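Wooden utensils: what is worth doing and what isn't

Most advice about wooden spoons comes from people selling oil for them. I've kept mine going for 29 years on very little.

1. Sort them on a table. A worktop is too cramped. Bring the crock, a cloth and a slotted basket, and put back only what you cook with.

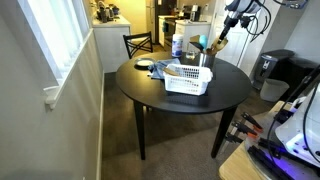

Naheed Chaudhry writes that she boils hers every January and they come up like new. Perhaps they do. I tried it once and got a split handle — never again. Hot water, a drop of washing-up liquid and a quick rinse will do.

2. Use a basket with holes. Solid tubs hold water at the bottom, whatever the label promises. Lay spatulas lengthways and give the basket itself a wipe now and then, as crumbs and specks get in.

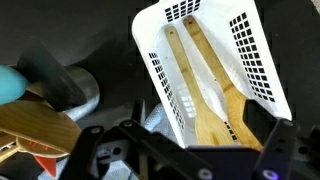

3. Be wary of "self-draining" crocks. The Karkesport one I bought had 7 tiny holes and drained through none of them. A plain metal crock is fine if everything goes in dry, handles down.
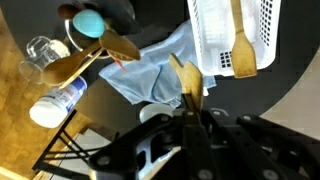
I'd still leave flat spatulas out overnight before they go back in with the spoons. As for oil, once or twice a year is plenty, and I've skipped whole years without noticing.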